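The Clidton Number

Yara had the abstract open before the run finished. Bad habit. Four lines, a gap where the number should go, submission closing at midnight and it was already ten past 8.

"You're writing the ending first," Marcus said.

"I'm writing the bit people read."

The idea was hers, and simple enough to fit on the back of a parking ticket, where it had in fact started. Take the grasping policy they'd called Bronness. Train it on 2,000 tries. Then throw out every try where it never hesitated, and train again on what was left. Only the unsure ones. Marcus reckoned it was daft. Marcus had also stayed back every night since August to help her do it.

So. Red cube on the marker. Green up the back, yellow down near the gripper where the old policy always made a mess of things. Start.

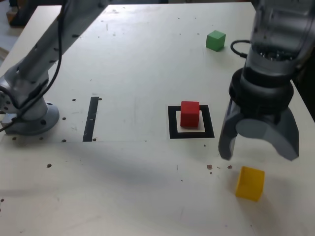 The filter had kept 1,324. She liked that number, it looked like something you could stand behind. The old policy got all 2,000 and a week more on the cluster and still went for cubes like a kid grabbing the last lamington.

"Quintanilla's going to ask about seeds," Marcus said.

"Quintanilla can ask."

"He'll ask in front of everyone."

She knew. Last year at Clidton he'd let her get right to the thank-yous, then put his hand up. One seed, Ms Karaki? Just the one? Very quiet room. She had driven home with the radio off, four hours, and eaten servo chips for dinner.

This time five seeds. Five, and she'd locked the test list before training so she coudn't fiddle it, and given Marcus the only key. He kept it in his sock drawer. She hadn't asked why.

"Bring up the close view," she said. "I want the joints, not the cubes." 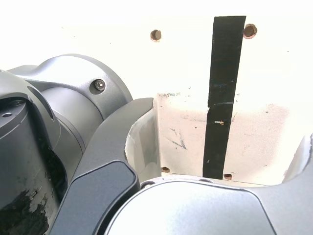

Because that was the real result, if there was one. Not on the scoreboard at all. In the joint logs, a tiny slowing before each grasp, and the new policy did it only where the old one used to fail. It had learned where to be careful. Noone had told it to.

Marcus scrolled. Scrolled back. Took his glasses off.

"Seed three doesn't do it."

"What?"

"Four seeds slow down. Three just goes. Same score, near enough, no slowing."

She looked. Flat line, all the way along. Her lovely paragraph about caution, the whole second half of the paper.

Nearly nine. The Omitz people wanted their cluster back in the morning, so no sixth seed, no time anyway.

"You could say most seeds," Marcus said. Carefully.

"I could say four of five and put three in the figure."

"He'll go straight for it."

"Yep."

She deleted the paragraph. Typed it again, shorter, with the flat line in the first sentence. Marcus went to put the kettle on, came back without any tea, and pulled a chair up to do the axis labels.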